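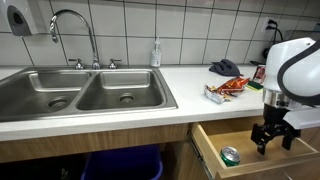

A reader of the previous edition asks whether the sink has to be cleared on both sides before the counter is wiped, or only on the side in use. Both sides. The divider of the Nesdale double sink sits low enough that water pushed off the counter runs into either basin.

Section 4. Daily cleaning of the sink and counter

4.1 Remove wrappers and food packages from the counter. Discard empty ones.

4.2 Move cloths and sponges away from the work area. Do not leave a damp cloth bunched against the tiles.

4.3 Turn both faucet levers to the closed position. Swing the spout over the basin not being cleaned.

4.4 Apply Kuletton cream cleaner, part no. 1163, to a damp sponge. Use the soft layer on the counter and on the faucet.

4.5 Wipe the basin walls in the direction of the brushed finish, then the floor, working toward the drain.

4.6 Rinse each basin separately. Dry the rim where it meets the counter.

CAUTION: Do not use the scouring layer on chrome or on the white counter surface. Scratches are not covered under warranty form 3161.

NOTE: Soap residue collects at the base of the faucet and under each lever. Wipe these points with a dry cloth.

4.7 Wipe the tiles behind the sink from the top down. For stained grout, see Section 6.

4.8 Return the pump bottle to the rear of the counter. Refill with 100 ml of Arkent hand soap when low.

NOTE: Dierckx drain strainers are ordered separately, one for each basin. Quote part no. 103.

Revised May 29, 2022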